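Garment handling with a hand-held gripper: shop notes

These notes apply to the folding and sorting benches at Grinuvlow, where the Teken line took over flat sheets in August. Staff who used to feed sheets now spend most of the shift on garments, either by hand or recording grasps with the hand-held gripper. The bench work has changed, so the habits have to change with it.

Picking up a bunched garment
Grip a single raised fold near a hem or waistband. Stitched edges stay put in the jaws; thin cloth in the middle of a heap tends to slide. Close slowly, stop when the fold is held, then lift.

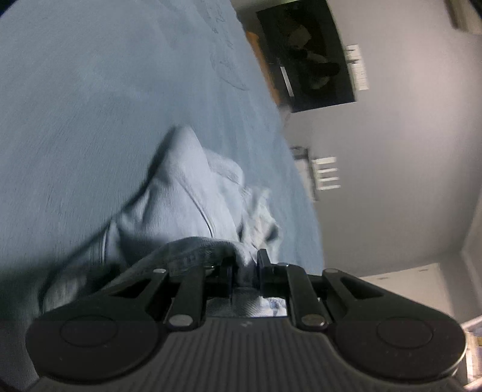
Jaws closed on a fold of a light blue garment, next to the stitched edge.

Keep the tips off the sheet underneath. If both layers come up, open fully and start again – do not shake the garment loose. Blue on blue is hard to judge by eye, so feel for drag before lifting.

Wrist and shoulder
Change hands or change task after 300 grasps. Dumisani Visser set the limit at 500 at first and lowered it when the evening crew reported sore thumbs. The count shows on the Ulament screen at the end of each bench.

Care of the tool
Wipe lint from the pivot pins every 192 cycles on the Diệp counter. Lint left there makes the jaws close unevenly. No oil near linen.

Handover
Log torn items, missed grasps and anything the line rejected. Allow 5 minutes for this, on the clock. Rejects go back to the hand bench, left side, unfolded.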